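Forty throws before lunch

I promised a few of you an update on the suturing project, and then I let two weeks slide by, so pour yourself something and get comfortable. It's 2019-07-06, it's a Saturday, and I am writing this with a bag of frozen peas on my neck (console posture, my own fault).

If you're new here: I moved over to Orketti in the spring to help build a set of demonstrations for a learning system. Somebody who knows how to sew drives the robot arms, we record everything the arms and cameras pick up, and a model gets trained on the pile. My job is the pile! I'm the one deciding what goes in, what gets tossed and what gets a second look.

Our target for this round is 563 good demonstrations, and each one is a single throw: pick up the needle, drive it through, pull the thread, hand it off. It sounds tiny. Letay Birhane, who does most of the driving, can do 40 in a morning and still want to talk about soccer at lunch. I tried the console myself and got through 20 before I had to lie down on the break room couch.

What eats the time is the thread. The needle is stiff and mostly goes where you put it, but the thread has opinions. It loops, it drifts across whatever you're trying to look at, and from one angle it looks tight while from another it's got slack all over the place. So I keep the close views and the side view open together when I review, and I go back and forth between them way more than I expected to.

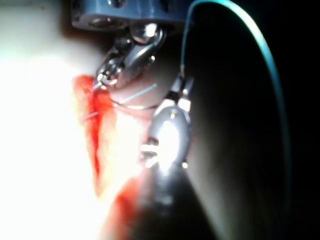
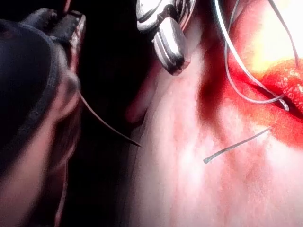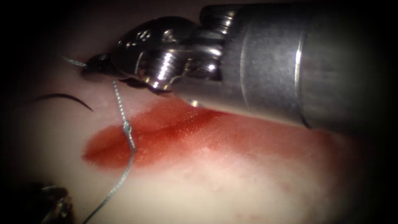 Thread and metal up close, and red everywhere you look.

What I keep and what I throw out

My first rule was dumb. I only kept the pretty ones, where the needle went in clean and the thread came through without a fuss. Junaid Durrani looked over my shoulder one afternoon and asked what the model was supposed to do the first time it grabbed the needle badly, given that I'd deleted every example of someone fixing a bad grab. Fair question! I went digging and pulled 24 of them back out of the trash folder.

So now a fumble stays in as long as the driver recovers from it. If Letay lets go, backs off and takes the needle again, I tag the moment and keep the whole thing. If the recording stops halfway or one of the cameras drops out, it goes. I also keep the slow ones, which I used to cut because they were boring to watch (they still are, sorry Letay).

The tagging itself happens in a little tool Selamawit Kassa wrote called Kurholm. It's ugly and I love it. You scrub along, hit a key for grasp, another for drive, another for pull, and it saves as you go. Last week I tagged a whole morning with the pull key and the grasp key swapped and had to redo every bit of it, so there are now stickers on my keyboard.

Next up is getting a second driver in the mix, because right now everything we have is sewn with one person's habits. Feven Weldu starts on the console Tuesday. She's left-handed and I'm very curious what that does to my nice tidy tags. We should be ready for a first training run by October, if my neck holds out.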